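Teaching an Arm to Take Apart a Desktop
Project report by Jussara Vasconcelos and Beril Ersoy
29 August 2019

When we first sat down to plan this project, we wanted a robot that could help refurbish old office computers, and we were (bless us) planning to write every motion by hand. Our advisor let us try that for a little while. Then we switched to Cleteo, the learning package used by the Naylor lab upstairs, and our summer became one long and mostly happy exercise in gathering examples.

Each example is one short attempt, steered by one of us, with the joint positions and camera views saved together. 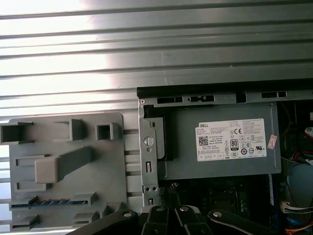 We agreed early on to keep the clumsy attempts as well as the smooth ones, with a note on each. By the end we had 1,300 saved, and 285 of those carry a note from Beril saying the approach was too steep -- she is a strict grader, and I was usually the one driving.

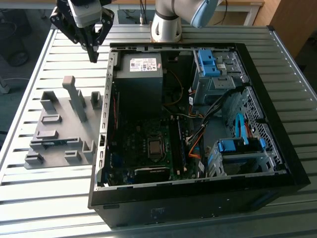
Figure 2. The opened tower on the slatted table, with the gray fixture plate to its left.

Working near the power supply was the part I found hardest to steer. From the side view the fingers always looked farther from the metal than they were, so I learned to trust the wrist view and go slowly.
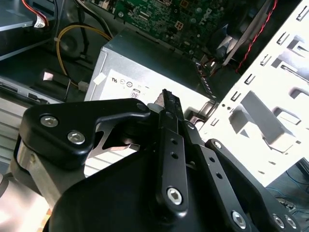 Figure 3. Wrist view of the gripper in front of the power supply.

We trained two models, one with the noted attempts and one without, and we will compare them properly in December.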